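How to freeze peppers for winter

Peppers are cheap in August and dear by December, so late summer is the time to put some by. They don't need blanching, and they keep well in an ordinary freezer.

You will need

Firm, ripe peppers, any colour
A sharp knife and chopping board
A shallow tray that fits flat in your freezer
Freezer bags and a pen

Step 1. Wash the peppers and dry them fully. Water left on the skin turns to ice and sticks the pieces together.

Step 2. Cut off the tops, pull out the core and shake out the seeds. Trim away the white ribs.

Step 3. Slice into strips for stir-fries and fajitas, or dice for soups and sauces. Halves are best if you plan to stuff them later – leave these a little thicker at the base.

Step 4. Line the tray with baking paper, spread the pieces in one layer and freeze overnight. If you are short of space, do it in two batches.

Step 5. Tip the pieces into bags, press out the air and seal. Write the date on each bag. A bag of 698 g does us for two big pans of chilli.
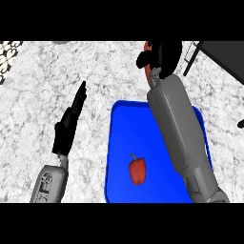
A red pepper on a blue tray.

Using them

Cook from frozen. Thawed peppers go soft, so they are no good for salads, but in a hot pan you will hardly notice. Strips need a few minutes longer than fresh, and a tray of halves takes an extra 20 minutes in the oven. Use within ten months.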